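Mark the Data, Not the Demo

Student robotics is judged on the last five minutes. A team wheels its machine to a table, presses a key, and a panel writes down whether the thing worked. I have sat on both sides of that table, and I think the method is wrong for any project in which the robot learns from recorded human work. The recordings should carry most of the marks.

Take the folding module our second-years do in March. Each group has to collect demonstrations of garment handling with a hand-held gripper, train a policy on them, and run it on the arm in the lab. The handbook gives 83 per cent of the marks to the run and the report on the run. The demonstrations, on which everything else depends, are covered by one line asking that they be "sufficient".

Groups respond sensibly to this. Last year the group called Detport handed in 1,108 episodes, and the group called Qiu handed in 500. Detport's were nearly all one T-shirt on one lab bench, started from nearly the same position. Qiu's were recorded in bedrooms and on sofas, with knitwear, shirts and towels, by whoever in the group was at home. On the day, both were tested on a T-shirt on the lab bench. Detport scored higher. I do not dispute the arithmetic. I dispute what was measured.

A bench is flat, hard and plain. A bed has a printed sheet, a mattress that gives under the fingers and a blanket heaped at the far side. Ribbed knit stretches when it is pulled by the hem, and a long sleeve does not go where the body of the garment goes. A student who has worked through this at home knows why the policy fails on the second sleeve. A student who has repeated the bench task does not, and has had no reason to find out.
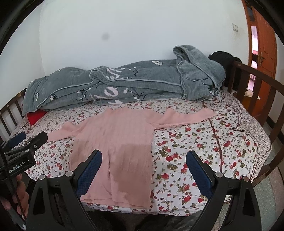 What a marker should look for

The usual objection is that data cannot be marked fairly, as it takes too long to watch. That is true if one watches all of it. A marker does not read every line of a student's code either. Draw a sample of episodes at random and check four things.

Does the garment start in different positions, or has it been squared up each time?

Are both finger pads visible when they close on the cloth?

Were failed grasps kept and labelled, or quietly deleted?

Does the log say what the garment was, what it lay on and who held the handle?

The third item matters most to me. Under the present scheme a failed grasp is an embarrassment, so it goes. Qiu kept theirs in a separate folder with a short note on each, and that folder was the most useful thing any group produced. It earned no marks, as there was no box for it.

A second objection is that homes are not equal. Some students share a room and have little space to spread out a jumper. I accept this. The answer is to mark variety within what the student has, and to open the Skuvano room in the evenings, where there is a bed and a rail of old clothes. Storage is a smaller matter. The Jellen server has space for every group if the video is compressed before upload, and the handbook should give the settings.

I would keep the demonstration on the arm, at a third of the marks or less, and I would test on a garment the group has not seen. Scores would drop in the first year. The department should publish them anyway, beside the sampled episodes, so that the next intake can see which recordings led to which results.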